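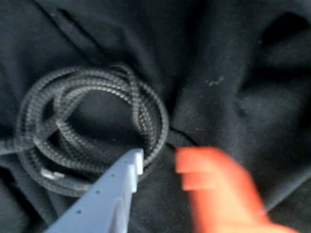
Call for Participants: Daily Carrying Habits and Shoulder Comfort

The Furkine Center for Everyday Health, Skakbridge, invites adults to take part in a study of how people carry their belongings on the way to and from work or school. The study compares bags worn on one shoulder with bags worn across the body, and records comfort over 25 days of ordinary use.

Who may apply

Applicants must be 18 or older and must carry a bag on most working days. They must live in Skakbridge or Lostville for the full length of the study. Persons who have had shoulder, neck or back surgery are not eligible. Previous participants in Center studies may apply again.

What participants will do

Each participant attends an opening visit at the Yoshida Building, keeps a short written diary, and returns for a closing visit. Diary entries take a few minutes and should be made in the evening. Participants use their own bag throughout. A plain cloth bag with a long strap is suitable, as is a briefcase or tote - bags with wheels are not. 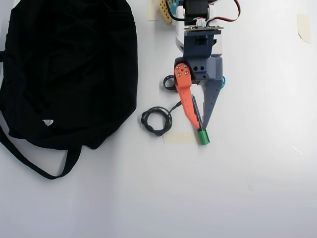
Mireille Baudry wrote after the pilot round that the diary was easier to keep than she had expected, but that she would have liked more room to note the days when she walked home instead of taking the bus. The diary now has a separate line for travel.

Payment and expenses

Participants who complete both visits and return the diary will receive $78. Local bus fares are refunded on presentation of a ticket. Participants may withdraw at any time without giving a reason, and those who withdraw after the opening visit will receive partial payment.

How to apply

1. Request an application form from the study office, in person or by mail. Forms are available in large print.

2. Complete all seven sections and attach a photograph of the bag you carry most often, laid flat with the strap visible. 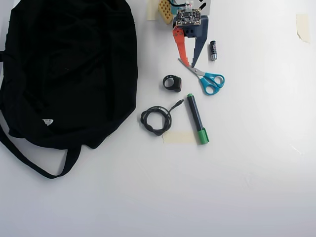 3. Return the form to Kwok-wai Mok, Study Coordinator, by 26/06/2019. Late forms will be held for the December round.

4. Await written confirmation of your opening visit. Applicants who are not selected will also be notified in writing.

Questions about eligibility should be addressed to Haris Jafri at the study office. Personal details are stored separately from diary entries and are not shared outside the Center.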